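Haf Sayce has wiped down a lot of tables in her life, and when I came by the Pickering workshop she was wiping one down again, in big slow circles, talking the whole time.

"People bring me a table and apologize for it," she said, laughing. "They say, oh, it has a mark, it's gone gray in the middle. Well, of course it has! Somebody leaned on it for years and ate their lunch there. I tell them to sit down and have some tea before we talk about sanding anything."

She started out at Flillar, a small furniture shop, and learned most of what she knows about tops and edges from the older women in the finishing room — she still calls two of them every November. Her first paid job on her own was a kitchen table, and she charged $300 for it, which she now thinks was far too little.
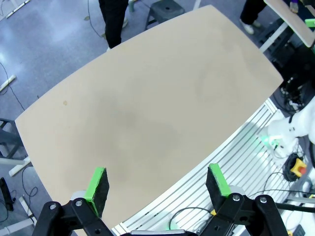 "I like a pale top," she went on. "You see everything on it, every little coffee spot, and some folks can't stand that. I can. And I like a soft edge, a bit of a curve, so you aren't forever catching your hip on it when you go by with your arms full."

What does she do about a stain, then? Warm water first, a drop of dish soap, and patience. After that a paste of baking soda, rubbed lightly, and then she leaves it alone overnight.

"If it's still there in the morning," she said, "I generally let it stay. My mother's table had one shaped like a boot and we were all very fond of it."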